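Flovomus 2.9 is out

The new release of our log collector went up on September 4, 2021. Config files from 2.8 still load, but the old "targets" key prints a warning and will be dropped in the next version. Please rename it to "outputs".
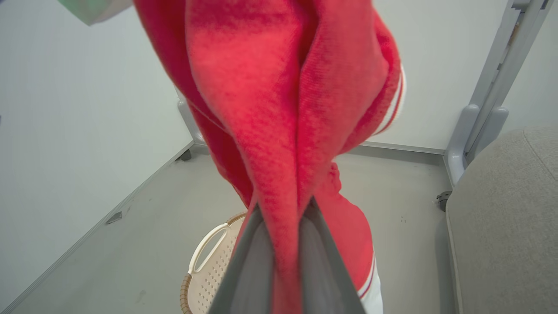 The default buffer is now 2000 lines per node, and idle connections close after 48 seconds. Both can be changed in the main config. Waltraud Seidel has rewritten the upgrade notes for clusters that still run the July build.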